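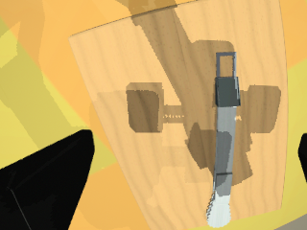

Teaching the brush task by remote control

I spent most of the evening driving the simulated arm in Flarnel, trying to record clean pick-ups of the brush from the board. The target is 600 demos by the end of March. I got 13 and threw away 3.

The gripper's shadow falls right over the handle, so I've started lining up on the white bristles instead – slower, but I overshoot less. Wrist rotation on the Tranov controller still feels backwards to me. Stopped at 11 with a sore thumb.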